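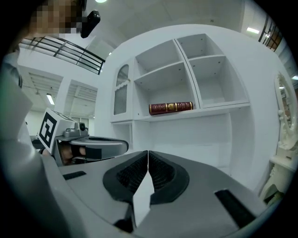
Layug Furniture, Ulska branch
Staff meeting minutes, May
Posted by the floor office | 3 comments | 11 shares

Meeting opened at 8:15 a.m. in the break room. Coffee was promised in the notice and arrived at 8:50.

1. Minutes of the last meeting
Accepted, after "heated discussion" was changed to "discussion."

2. Shelf work and the Flutar grippers
Display staff have now recorded 1,944 takes of picking things up and putting them down with the hand-held grippers. Flutar wants another 1,000 before it will say when a robot could do the evening shelf reset. Display staff asked whether the robot would also be asked to do it 1,944 times. Management will pass this on.

Takes on the white units are going well. Books are the favorite object, vases the least favorite, and the vase budget is closed until further notice. It was agreed that a cubby should be put back the way the floor plan has it after each session. Customers have been asking whether the empty shelves mean a sale.

Sore wrists came up again. The limit stays at 40 minutes per person, then a swap. Two people said the limit is being treated as a warm-up. Supervisors will use the timer.

3. What happens to the evening shift
Management repeated that no hours will be cut this year. Asked about next year, management said it was a good question. The floor asked for that to be minuted, and it is.

Drorberg moved its reset crew to deliveries when its own system came in. Some of them like the van. Our evening staff would like to be asked first and would like the answer in writing. Management will bring a draft to the June meeting.

4. Pay for recording
The extra 200 a month for those who record was missing from the last pay slip. Payroll says it was filed under "props." It will be paid with the next run.

5. Other business
The stockroom door still sticks. A request to automate the door was noted.
The sign reading "Ask a human!" on the service desk is to come down, or at least be laminated. No vote was taken.

Meeting closed at 9:20 a.m. Next meeting in June, same room, coffee at the start.

Comments (3)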